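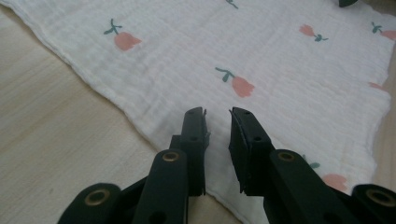 I have never trusted anyone who tells me a folding method will change my life. There's a lot of it about at the moment, mostly from people with a linen cupboard the size of my car. But I said I'd give the flat-spread method a proper go in April and write it up, so I cleared the floor and started with the muslins. The white one with the little pink tulips went down first, spread straight on the floorboards, and I'll admit the colour of it against the pale wood put me in a better mood than I'd planned to be in.

The method comes from Huguette Gautier, whose booklet has been going around our neighbourhood in photocopied form. Her claim is that most people fold in mid-air, with their chin, and that this is why every pile in every cupboard leans. You're meant to lay each cloth out flat on the floor, smooth it from the centre, and fold only once it has stopped moving. She allows 30 seconds a cloth. I'd like to see her do a fitted sheet in that.

What I thought of the floor part

Muslin is a poor test, to be fair to her. It's light and it wrinkles if you look at it sideways. I smoothed it, folded it in half, and the edges didn't meet, which I put down to the cloth having been badly cut or having been through our machine too many times. Her booklet says to "honour the true edge". I don't know what that means and I read it twice.

Folding in thirds went better. The pile of muslins does stand up straighter than it used to, and I've stopped finding one shoved behind the towels every time I go looking for a pillowcase. Whether that's the method or simply that I'd finally sat down and done it, I couldn't tell you. My knees have a view on doing it on the floor, too, and the booklet is silent on knees.

I tried it on tea towels (fine), on a wool blanket (pointless, a blanket folds however it wants) and on the cot sheets we've kept for visitors, which came out so neat that I was annoyed.

Then there's the business of the small stuff. Chapter 3 wants you to move up to a table and deal with anything thin, slippery or see-through one piece at a time, holding it by the edge so it doesn't curl or stick to its neighbour. I had a fair bit of that sort of thing lying about and had been putting it off for most of the year. It's fiddly work and I didn't find it calming, whatever she promises. I made a cup of tea halfway through and let it go cold. 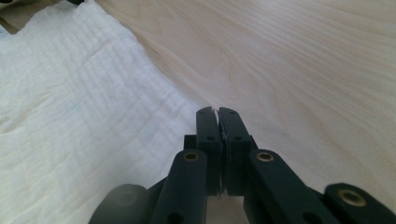
The storage boxes

Gautier recommends boxes, naturally. I looked at the Telen ones and the Meinecke ones, and apart from the price I couldn't find a difference worth driving out to Rudulville for. A shoebox does the same job – the lid even fits. I've labelled mine with masking tape and a marker, and the tape has already started to lift at one corner.

I'll leave the cupboard alone until winter and see whether the piles are still upright by then. If they've slumped, I'm going back to using my chin.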